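Equipment Planning Engineer, Robot Cells (Fixed Term)

Mesis – Murska site
Department: Automation Purchasing
Hours: full time, core hours from 10 a.m.
Term: 19 months, extension possible

Mesis is hiring an engineer to plan and budget the equipment for a new group of robot cells at Murska. The cells will handle domestic interior tasks: opening cabinets, moving light objects and working close to finished walls. Layout and reach studies are done in simulation before any hardware is ordered. The person hired will turn the results of those studies into a purchase plan that the plant can approve and pay for.

Duties

Prepare the equipment list for 6 cells, including arms, grippers, wrist cameras, controllers, guarding and spare parts.
Write technical specifications for bids and compare the offers received.
Keep the budget file current. Each line must show unit price, freight, installation, training and yearly service.
Review simulation runs with the Ersoy modeling team and record the gripper opening, clearance and payload each task calls for.
Schedule deliveries against floor preparation and electrical work.
Attend factory acceptance tests at suppliers.

The simulated rooms contain wood-grain panels, tiled walls and narrow gaps between fixed surfaces. Finger width and maximum opening are therefore purchase criteria and are to be stated in the specification with tolerances.
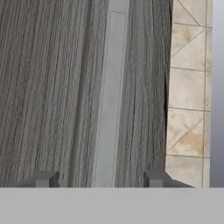

Bids that give only a catalog page for the gripper are returned to the supplier. The engineer is expected to ask for drawings, a finger wear schedule and the price of a replacement set, and to check the camera mounting position against the model before the order is released. Changes after release go through the Flukska change procedure – training is provided.

Requirements

Degree in mechanical, electrical or industrial engineering, or equivalent work experience.
Experience in buying or specifying industrial equipment.
Ability to read mechanical drawings and wiring diagrams.
Good command of spreadsheets, including linked cost sheets.
Working knowledge of one robot simulation package. The package used at Murska can be learned on the job.

Experience with end-of-arm tooling is an advantage. Programming is not required.

Conditions

Travel to suppliers is up to 10 days per quarter and is paid by the company. Remote work is possible during the bidding phase but not during installation. The position reports to the head of Automation Purchasing.

How to apply

Send a resume and a cost breakdown of one equipment project you have worked on, with confidential prices removed. Add a note of no more than 300 words on how you would set the spare parts budget for a cell in its first year. Applications close at the end of February. Interviews are held at Murska or by video call.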